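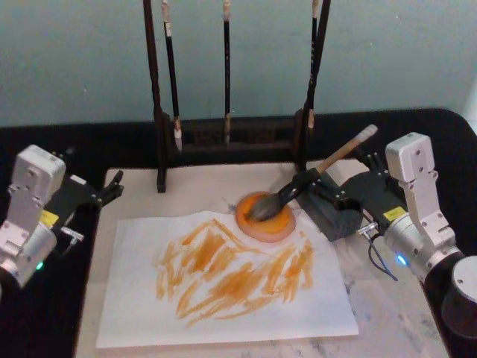
Home | Forecasts | Station Reports | Forum | Archive

Spring frost advisories for the Haslam valley
Posted in June by Jurkine, forum moderator

The Prevosby Weather Network invites members to comment on the frost advisories issued for the Haslam valley this spring. The network issued 13 advisories. Readings at the valley floor station fell to freezing or below on 7 of those nights. Members are asked to state which station they rely upon and to keep remarks to the subject.

orchard_row
Our records are from the lower end of the valley, and we consider the advisories sound. Blossom was damaged on three nights, and each had been covered by a notice the previous afternoon. A grower would sooner run the fans needlessly than lose a crop.

Jastero
I respectfully disagree. Six notices without a freeze is a poor result, and every one of them costs fuel and labor. The network applies one threshold to the whole valley, although the upper slopes are regularly warmer on clear, calm nights. Separate notices for the slopes and the floor would be a fair request.

orchard_row
The slopes are warmer on calm nights only. When a north wind is blowing the difference disappears, and a divided notice could mislead people.

ridge_station_49
Station 49 stands on the upper slope and did not record a freeze after the first week of April. I would support Jastero's proposal, provided that wind is stated in the notice. The present wording gives a low temperature and nothing else.

Jurkine
The suggestion regarding wind has been noted and will be passed to the forecast desk. Members should bear in mind that the floor station was moved last fall – it now stands closer to the creek – and that its readings may not compare directly with those of earlier years.

Jastero
That move should have been announced on the station page. It affects the very figures under discussion.

Previous thread | Next thread | Back to Forum

Reader comments (3)

coldframe: Could the notices be issued before 4 p.m.? The present hour leaves little time to cover plants.

upper_lane: I agree with the request for separate notices. Our garden was never touched.

orchard_row: The old creek readings from before the move should remain available in the archive.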